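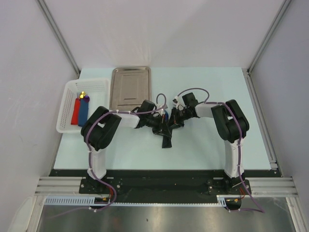
Re: [cell-practice] Draft 3 of the bench rules, comments wanted

Hi all,

Sorry to be slow with this. I read the draft twice, once on the bus and once properly with a pencil, and I think it is the best version so far. Thank you to everyone who worked on it, and especially to Amanuel for keeping the whole thing short enough that people will read it! My comments are mostly on the two sections he asked about.

Amanuel Gebreyes wrote:
> Before I send draft 3 over to the Plesero folks I would like opinions
> on two points.
>
> Section 4 says "the work area shall be reset between episodes." Gidey
> reads that as every object back to its marked start position. Multier
> reads it as nothing left over from the last run, start positions free.
> Both have been logging their runs as compliant.
>
> Section 6 covers two arms sharing one table. At the moment it only
> says that contact between grippers "should be avoided." Is that enough
> for handover tasks and for sorting soft goods, where both hands go for
> the same piece?
>
> I would also like to know if anyone objects to moving cable checks out
> of the appendix and into the daily list.
>
> Amanuel

On Section 4, I can live with either reading, but I can't live with both under one word. We had this trouble ourselves last January. We took over a set of 1076 episodes of sorting small fabric items into a basket, and the log said "reset: yes" all the way down. When we went through it, part of the set had been started from an empty basket and part had been started with pouches already in it. Neither is wrong! A half-filled basket is a perfectly good starting condition, and I would even say we want more of them, but you need to know which one you've got. My suggestion is to drop "reset" altogether and ask for two things in writing: what is in each container at the start, and what is on the open table at the start. It takes a minute at the top of a session and it would have saved us most of a week.

On Section 6, "should be avoided" is too soft for some tasks and too strict for others. With cloth, the two grippers have to come very close together, that is the whole job, and an operator who is told to avoid contact will either ignore the rule or work so timidly that the motion is no use to anyone. I would rather we wrote down what is allowed. Fingertips may come together on a shared item, at reduced speed. Wrist housings may not touch, and neither may anything mounted on the wrist. If the wrists do touch, stop, note it, and look over both mounts before going on. I think that is clear enough for a new person on their first morning, who is really the reader I always have in mind for these.

One more thing for that section. Could we say something about shiny items? Foil, metallic trims, anything crumpled and reflective. We don't need a ban, just a line in the object list saying they are there, so that whoever inherits the recordings can find them. The Zasance object list has a column for it and I have borrowed it shamelessly.

Cables: yes please, move them to the daily list. I'd word it so that the check is done with the arms at full reach and again with them folded in, as a loop that looks generous in one pose can be tight in the other. Ties should hold the cable to the link and leave the slack at the joints. We look at ours every morning before power on, and again after any change of gripper. It's dull but quick.

Small stuff, take it or leave it:

Page 3, "work surface" and "tabletop" are both used. Pick one.
Page 6, the list of containers should allow trays as well as baskets and bins. An empty tray on the table is still an object and should be listed.
Page 9, the sentence on base mounting screws has lost its verb.

I'm happy to write up the new wording for 4 and 6 if that helps - just tell me whether you want it as plain text or marked in the draft. And if Gidey feels strongly about marked start positions, I'd love to hear why, as they have run a lot more of these than we have and I may well be missing something.

Warm regards to all, and thanks again for the patience,

T.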